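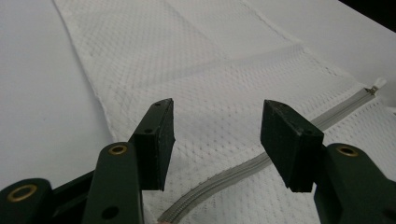 Mesh bags, then. I have been doing laundry for a household of four since before some of you had opinions about water hardness, and I still can't settle on how to use the things. Half the advice says one garment per bag, the other half says stuff it and stop fussing. The white one lying flat on the table is my current favorite, or at least my current suspect, and I'd like to hear what people put in theirs before I ruin another bra. Specifically: how full, which cycle, and do you dry the stuff in the bag or take it out first? My last load went in on delicate at 600 and came out as a single damp rope with a hook in it.

– pegbasket

Reply from stavow_sink

600 is fine. The rope is from overfilling. A bag should be half full at most, and by half I mean you can fold the top half over the bottom half with the clothes in it. If it looks like a pillow, it's a pillow, and the middle of a pillow does not get washed.

Reply from lintlord

Disagree already. Half full is how you get the rope. There's room for everything to spin around and tie itself to everything else. I pack mine snug, socks only, and I haven't had a tangle since I moved into this apartment. I have also not lost a sock in that time, which my wife puts down to me and I put down to the bag.

Reply from stavow_sink

Socks don't tangle. Socks have no straps. You are reporting excellent results from a test in which nothing could go wrong.

Reply from lintlord

I have knee socks.

Reply from marrowfat

Please fasten the bra before it goes in. Hooks closed, cups nested if they'll do it, then the bag. That's your hook problem solved. It doesn't matter how full the bag is if there's a loose hook in there looking for a friend.

For what it's worth I do bras two to a bag, tights one pair to a bag, and anything with beads goes in the sink with me swearing over it.

Reply from pegbasket

Original poster again. I did not fasten the hooks. I would like to claim I did, but the evidence is still attached to a camisole.

Marrowfat, when you say tights one pair to a bag, how many bags do you own? I have one good one and two with dead zippers.

Reply from marrowfat

Enough that my sister gave me a bag to keep the bags in. Small ones for tights and underwear, a couple of medium ones for tops, and one enormous thing that was sold as being for a comforter and has never once had a comforter in it. It holds stuffed animals. Twice a year the entire zoo goes through on cold and then sits along the radiator looking betrayed.

Reply from Ihor Polishchuk

I ran a coin laundry for a long time (Zinchenko, on the corner by the bus depot, it's a phone store now) so here is what I learned from pulling other people's bags out of drums.

The zipper is what goes first. It goes because people leave the pull hanging free and it beats on the drum for the whole cycle. Better bags have a little elastic pocket at the end of the zipper. You tuck the pull into it. Nobody tucked it in. I used to find the pulls in the drain filter along with the collar stays and the dimes. If your bag has no pocket, a small safety pin through the pull and the mesh will hold it, but check that it's shut, and check it's still there afterward.

On how full: stavow is closer than lintlord. Clothes get clean by moving. But it also depends on what else is in the machine. One bag by itself in an empty drum is the worst thing you can do. It gets wet, it gets heavy, it slides to one side, and the machine either walks across the floor or gives up on the spin. Put a couple of towels in with it. Similar weight on the other side, and it will behave.

Reply from lintlord

"Closer than lintlord" is going on my headstone.

Reply from quietcycle

Towels with delicates? Doesn't that leave lint all over the delicates? I thought that was the one rule.

Reply from Ihor Polishchuk

Old towels. A towel that has been washed for years has no lint left to give. New towels, no, keep them away from everything, including each other. If you are worried use a cotton T-shirt or two, or pillowcases.

Reply from greta_rinse

Can we talk about mesh size? There's the fine kind, where you can barely see what's in it, and the coarse kind like a produce bag. I was told fine for tights and underwear and coarse for sweaters, and then I went to buy some and the packaging said the opposite. The Nuvberg set I ended up with has both in it and doesn't tell you anything at all, just a drawing of a bra and a drawing of what I think is a cardigan. It might be a dog.

Reply from stavow_sink

Fine for anything that can poke out or get poked. Straps, hooks, toes of tights. Coarse for bulky things that need a lot of water moving through them. A sweater in a fine bag comes out with soap still in it if you use too much detergent, and everyone uses too much detergent.

Reply from greta_rinse

I use the cap.

Reply from stavow_sink

How much of the cap.

Reply from greta_rinse

The cap.

Reply from marrowfat

Oh, Greta.

Reply from quietcycle

There are lines inside the cap. You have to hold it up to a window to see them. I only found out in May, and I've been doing laundry since college. I'd been filling it to the rim every time and wondering why my black jeans had gone sort of chalky at the seams.

Reply from greta_rinse

I have been to the window with the cap. There are lines. I'm taking some time away from this thread.

Reply from pegbasket

While Greta recovers, I did another load this afternoon following everybody at once, as far as that's possible. Hooks fastened. Bag half full by the fold-it-over method. Zipper pull safety-pinned. Two old towels in for ballast. Delicate, cold, same 600 spin as before so it would be a fair fight.

No rope. The straps of one bra had gone for a walk around the other one, but they came apart without scissors. The safety pin was where I'd left it. One of the towels has shrunk in my affections because it turned out to have a label that bleeds, so there is now a faint pink smudge on something that used to be beige. Nobody who will ever see it is going to complain.

Still undecided on drying.

Reply from marrowfat

Take it out of the bag. Always. Things in a bag dry in whatever shape they landed in, and what they land in is a wad. Bras over the line by the middle part, not by the straps, or the straps grow.

Reply from lintlord

I dry the socks in the bag. In the dryer, low heat. It takes longer, I grant you, 90 minutes if it's a full one, but then I carry the bag to the bedroom and tip it in the drawer and I'm done.

Reply from quietcycle

You don't pair them??

Reply from lintlord

They're all the same sock. I bought 17 pairs of the same sock. Apart from the knee socks, which know who they are.

Reply from stavow_sink

90 minutes in a dryer to avoid handling socks for three. I withdraw nothing I said earlier.

Reply from Ihor Polishchuk

Check the label on the bag before you put it in a dryer. Most of them are polyester and will take low heat, but the zipper can get hot enough to mark things, and the cheap ones curl up at the edges. I had a customer with a bag that came out the size of a sandwich. He wanted to know what I was going to do about it.

Reply from pegbasket

What did you do about it?

Reply from Ihor Polishchuk

I gave him a new bag from the vending machine. He put that one in the dryer too.

Reply from oddsocket

Just finding this. Has anyone fixed a dead zipper on one of these? I've got the same problem as the original poster, a perfectly good bag that won't stay shut. The slider goes along but the teeth open up again behind it. It's a Hodero bag if that matters, I've had it forever and I like the size.

Reply from marrowfat

Squeeze the slider gently with pliers, a little on each side, then try it. Nine times out of ten it's the slider that has spread and the teeth are fine. If it cracks, you're no worse off than you were. Otherwise thread a shoelace through the mesh near the top and tie it like a duffel bag. Double knot.

Reply from lintlord

Or a hair tie. Bunch the top, loop it three times. I've washed sneakers that way.

Reply from stavow_sink

A hair tie will come off on spin. I've had it happen. The sneakers got out and I thought somebody was breaking into the house.

Reply from lintlord

Loop it four times.

Reply from oddsocket

Pliers worked, or they worked on the kitchen counter with nothing in the bag. I'll see how it does with an actual load. I squeezed the left side more than the right and now it only likes being closed in one direction, but I can live with that.

Reply from greta_rinse

I'm back. I ran the machine with no clothes in it and no detergent, to see. There were suds. There were still suds on the second go.

Reply from quietcycle

Do your towels next, same way, hot and nothing added. They'll come out softer. Mine took two washes before the water ran clear.

Reply from greta_rinse

Towels are in. I can see foam through the door from here. Also I looked at the Nuvberg packaging again under a better light and it is a cardigan.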